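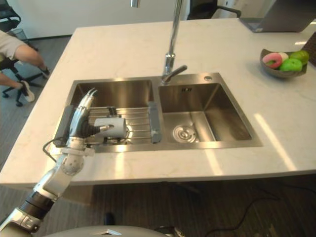
FOR RELEASE 2020-12-12

Collidow opens its Dremham kitchen, and asks whether anyone needs a drying drawer

Kitchen showrooms tend to promise that a new sink will change your life. Collidow would like to promise less. Its kitchen in Dremham has a double steel sink, a roll-up rack that lies across one basin, and a pull-out drawer for dishes under the counter. The company sells all three and is not convinced that every home should buy all three.

"A rack over the sink drips into the sink. I have yet to hear a better argument for a drawer," said Viorica Sandu of Collidow. 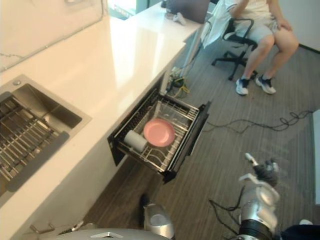
Merja Leinonen disagrees. She has kept her plates in a pull-out rack for 12 years and says a counter with dishes standing on it never looks clean, however often it is wiped. She does admit that bending down for every cup gets old.

Collidow makes no claim that either one saves time. The roll-up rack costs 101 dollars and the drawer 342, before fitting, and Sandu thinks the second price is hard to defend in a small household.

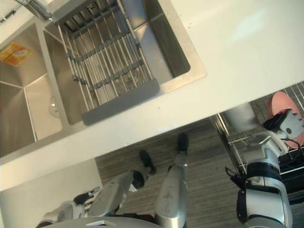 The rack also has its limits. A big pan takes up most of it, and it has to be rolled away before the basin underneath can be used properly. Buyers are advised to try it with their own dishes first.

Visits run through December, by appointment. Press contact: Pirjo Aaltonen, Collidow, Dremham.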